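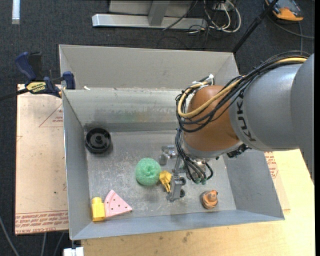 Loyalty number vanished from my booking, points missing

Opened by: Gwilym Meredith
Status: Waiting on customer

Hi there, I rented a midsize from your Pronstead airport desk in October and my Bravau number has dropped off the reservation. I know I typed it in when I booked, because the confirmation email greets me by name and shows my tier! By the time I got the final receipt the loyalty line was blank, and the 400 points I should have earned never showed up.

What I've tried so far:

Logged out and back in, both on the app and on my laptop. Same balance.

Used the "missing rental" form. It wants the agreement number, so I put that in, and it told me "rental already credited." Credited to whom?? My balance says 2000, same as it did before the trip.

Called the Wombridge desk, where I dropped the car off. Very nice guy, but he could only see the return side of things – mileage, fuel, that sort of stuff – and told me to write to you.

One thing that might matter: I changed the pickup time by phone the night before, and the agent gave me a new confirmation number. I'm wondering if my profile stayed stuck to the old one.

Reply from Akande, Member Support
Thanks Gwilym, the phone change looks like the culprit. It made a second reservation with no profile attached, and the points posted to the first one, which was then canceled. Could you send both confirmation numbers and a copy of the receipt?

Gwilym Meredith, Monday, December 1, 2025
Both numbers and the receipt are attached (3 pages, sorry, the last one is all tolls). While you're in there, could you check whether the rental counts toward my tier? I'm 100 points short of the next level and I'd love to have that sorted before I book again – I've got a quote sitting in my cart and I'm scared to touch it.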